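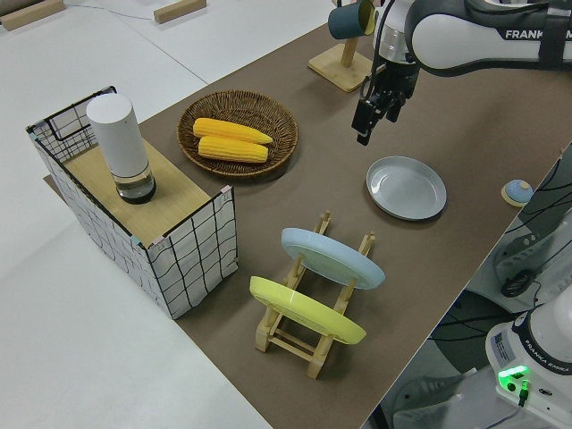
Slide 1. The kitchen table setup, with dish rack and plate.

Good morning. My name is Olaia Calvo, and I represent the Prurlow teaching program. Our subject is teaching a robot household tasks by remote control.

Each operator completes 15 practice runs before recording begins.
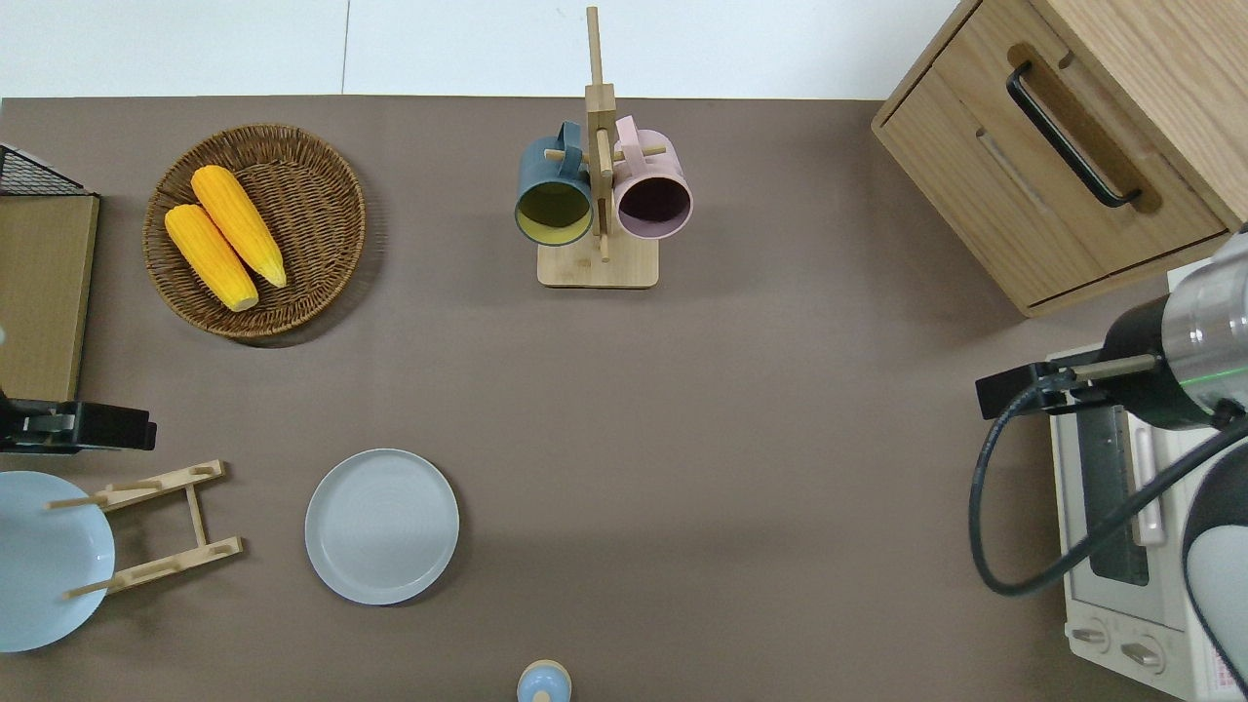
Slide 3. Recording sessions

A session lasts 60 minutes. Pause for questions on scheduling.

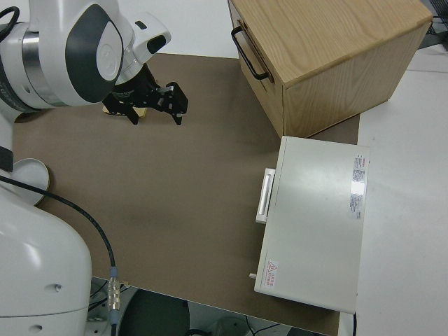
Slide 4. Gripper with fingers pointing down.

Operators are asked to move at a steady pace. Roland Nuttall will address plates, which remain the hardest item.

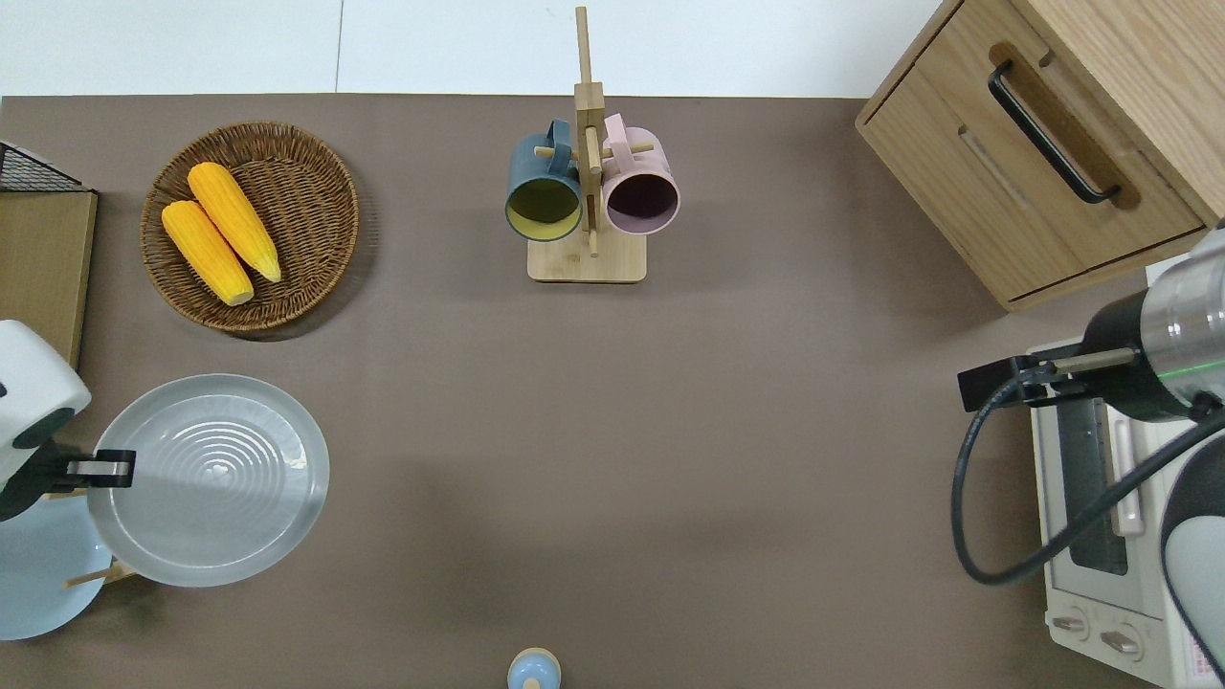

We retain 23 plate demonstrations for review in January.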